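Status: working draft, December. Numbers may change when the second annotation pass is merged.

# Clokeck-Grasp: tidying demonstrations for relabelled policy training

Clokeck-Grasp is a set of 889 short demonstrations recorded with a hand-held gripper in furnished homes. We use it to test whether a pick-and-place policy trained on wrist-view video improves when each demonstration is relabelled by its final grasp pose. The method is called Porkine in the code (`porkine/relabel.py`).

## Contents

- `demos/` has one folder per demonstration, with video, gripper width and estimated pose
- `labels/` has the object category, grasp type and destination
- `splits/` has train and test lists, divided by home

Every demonstration has one target object. Boxes, packets, wrappers and cups make up most of the targets. Rooms were recorded with the householders' own belongings in them, so backgrounds are cluttered and the lighting varies.
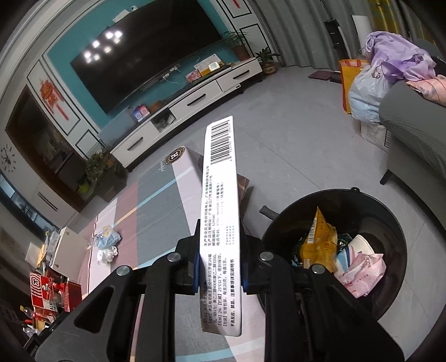 *Side grasp on an upright medicine box, wrist view. Both pads are in contact; glare covers part of the print.*

Grasp type is judged from the first frame in which both pads touch the object. Annotators pick `side`, `top` or `edge`. Printed text isn't transcribed and isn't used as a label. Where glare hides part of a package, the category is still filled in if the shape is clear.

## Method

Porkine takes the pose at pad contact and rewrites the earlier steps of the demonstration as offsets from it. The policy then predicts offsets in place of absolute motion. Training takes 8 hours on 2 GPUs with the default config. The baseline uses the same network and data without relabelling.

## Result so far

Relabelling helped on side grasps of narrow boxes and made little difference on top grasps. Soft wrappers got slightly worse, probably because the contact frame is hard to pick when the material folds. Nikitz, the older pose tracker, drifts on shiny floors, so use the Dönmez tracker outputs (`pose_d.npz`) for anything new.

## Known problems

- Two homes have no gripper width for the opening seconds.
- Colour balance isn't corrected between homes.
- `edge` is under-represented in the test split.

Maintainer: Roswitha Lüthi. Please open an issue for label errors and include the folder name.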